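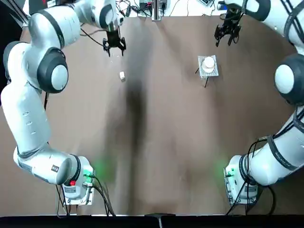
Hinow two-arm bench cell, both arms over the covered table. Green status lights on the bases.

Hinow Two-Arm Bench Cell

Reading time: 7 minutes

The Hinow is a pair of small white arms, two grippers, two bases and a controller, sold by Drikstead as a "bench cell" for light lab handling. The brochure says it can be working the same afternoon it is unpacked. I have set up three of them now and I would plan for two days, with the second one spent mostly on things the brochure leaves out. We list the cell because people ask for it and because, once it has been set up properly, it does a fair job with small light parts. We don't list it because of the brochure.

What follows is how we set one up, how we look after it, and what we have had to repair.

What comes in the crate

Two arms with bases and mounting plates, two black grippers, power and signal cables, one controller, a bag of screws and a printed guide. The guide covers the arms well and the table not at all. A table is not included. Wrist cameras are sold separately, and so is the bracket that holds them, a decision I would like to hear someone defend.

Drikstead also offers a "starter task kit" with a tripod, gauze and a few small vessels in it. You can buy those from any school lab supplier for less.

Mounting the bases

Put both plates down loosely first and run each arm by hand through its full reach before you tighten anything. The guide gives 68 cm between base centers. That spacing works if your parts sit near the middle of the table. If you want the arms to hand things to each other, it is a little wide, and if you want them both folded back and out of the way, it is a little narrow. We have used other spacings without trouble. The number seems to come from the table Drikstead happened to have.

Whatever spacing you choose, type the real one into the controller. Measure it after the bolts are tight. I have seen one cell where the arms were moved outward to clear a cable and the setting was left alone, and the owner spent a week blaming the grippers.

Tighten the plate bolts in a cross pattern, then check them again after 80 hours of running. The guide says to check them yearly. On every cell we've looked at, at least one bolt had backed off well before that.

The status light on each base goes green when the arm is powered and the controller is happy with it. Please don't read more into it than that. Green says nothing about whether the arm is in the right place, and it stays green with a loose finger screw, a slack plate and a camera pointing at the wall. People treat it like a clean bill of health. It's a lamp.

The table covering

Most owners cover the table, and most do it badly. A brown covering is kind to the cameras, with less glare than bare white board, and it hides scuffs. But a sheet that has been folded will keep its creases, and a crease is a ridge as far as a small part is concerned. Light things lean on it. Fingers coming down to pick something flat will catch it and drag.

Drikstead's line is that the arms "adapt to everyday surfaces." The arms do nothing of the sort. They go where they're told, and if the surface is a few millimeters higher along a fold, they press into the fold. Roll the sheet, don't fold it, pull it tight front to back, and tape it along the far edge before the near one. If it has already creased, replace it. We gave up on ironing.

Set the table height in the controller after the covering is on, never before. Touch off at four corners and once in the middle. If the middle reads different from the corners, the fix is to the table.
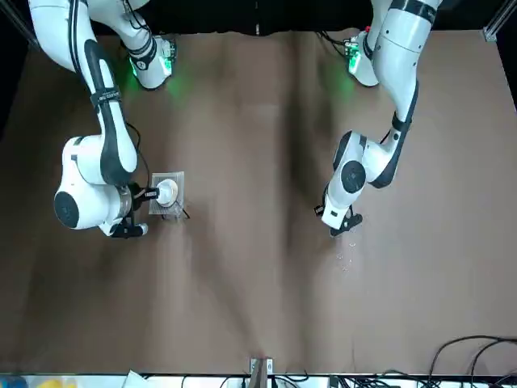
Right gripper holding a round white piece over the small clear container. White grains on the covering near the left gripper.

Grains, powder and crumbs

Anything loose on the covering will travel. It gets into the creases and under the feet of whatever is standing there, and if you leave it long enough it gets into the finger slides, where it turns a smooth grip into a gritty one. The grippers are described as "sealed for lab use." I have had six of them apart. There is a cover over the slide and there is a gap beside the cover.

Sweep with a soft brush toward the near edge. Don't use compressed air, even though the guide suggests it, for the plain reason that it blows the grains into the gap I just mentioned. If you work with powders all day, park both arms high and brush the table at each changeover, then wipe the fingers with a dry cloth. Owners who do this get a good long run from a set of fingers. The ones who don't tend to phone us.

Murdo McIver, who handles our repairs, opens and closes each gripper slowly with the power off and listens. A dry scrape is dirt. A click is usually a finger screw. He trusts that more than the controller's health page, and after watching the health page report "excellent" on a gripper with a cracked linkage, I've come around to his view.

Clear plastic parts

Clear boxes and lids are where the sales talk gets furthest ahead of the machine. The cell can place a round piece over a small clear container, provided the container is where you said it would be. Finding a clear container that has shifted is another matter. We put a fixed stop on the table, or a bit of tape at two edges of the container, and we teach the position by hand. It looks crude next to the brochure, and it keeps working when somebody moves the desk lamp.

If you have a cable running near the working area, route it off the side and fasten it down. A stiff cable can creep a container along the table a little at a time, and you'll chase that drift through the software for hours before you look at the cable.

Cables at the bases

The bundles come out of the bases and want to hang over the front edge of the table. Let them, but give them a clip on the way down. All the strain otherwise ends up in the plug. Of the repairs Murdo McIver has logged on this model, 19 came down to a base plug that had been tugged. Drikstead calls the plug "industrial grade" and charges accordingly for the replacement. We fit a short strain loop to every cell we send out and don't charge for it.

Leave enough slack in the cable along the arm for the elbow to fold fully. Fold it by hand once, with the power off, and watch the loop at the wrist. If it goes tight, feed more through now. It will be much more annoying later.

Setting the fingers for round ware

Small ceramic pots and dishes are a common job, and the factory grip force is too high for them. The default is 80 percent. Start at 30 and go up only if the piece slips. You should be able to turn it between the closed fingers with a light push. Teach the approach low on the side wall, square to the piece, and slow for the last stretch.

Placing onto gauze on a tripod is harder than placing onto the table, and I'd argue with anyone who sells it as the same thing. Gauze tips. It may slide on the ring if the piece comes down off center, and the fingers can hook the mesh on the way out. Open the fingers only as far as you need, and back them away along the line they came in on.
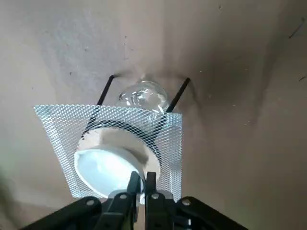
Do the teaching with everything cold and empty. I would not run this cell over a lit burner at all, whatever the starter kit implies. The fingers have no heat rating that Drikstead could show me when I asked, and the cables pass closer to the middle of the table than I like.

Check the finger and linkage screws before every teaching session. They are easy to see from the wrist side and take the small driver from the bag. Snug is enough. The threads go into a soft body, and the usual cause of a stripped one is somebody being thorough. If one has stripped, Pedgate sells an insert that fits, with a touch of thread lock. Drikstead will tell you to buy the whole gripper.

Wrist camera

Set the focus for the distance at which the fingers meet the part and leave it. Anything near the edge of the view will be soft and that doesn't matter. Clean the lens with a proper lens cloth. Recheck the camera offset whenever the bracket has been touched, or whenever you suspect it has — the bracket is thin and gives with a knock.

I'm told a stiffer bracket is coming in July. I was told that last year too.

Spares worth keeping

One set of fingers. One base plug. A few linkage screws and two Pedgate inserts. A roll of table covering, stored rolled. You don't need the extended spares case, almost half of which is cable ties and a branded cloth.

Should you buy one?

If your parts are small, light and solid-colored, and someone on your side is willing to spend two days on setup and a few minutes on cleaning at each changeover, then yes, it's decent for the money. If you want something to switch on and walk away from, we'd sooner talk you out of it before delivery than after. The older Dekker single arm is slower and uglier and needs less attention, and for one-handed work I still recommend it first.

We ship the Hinow with plates loose, strain loops fitted and grip force set to 30. Call the workshop with your table size before you order.

Related items

Dekker single arm, reconditioned
Pedgate thread inserts, small
Hinow replacement fingers, pair
Table covering, brown, rolled
Base plug and strain loop set
Wrist camera bracket (current type)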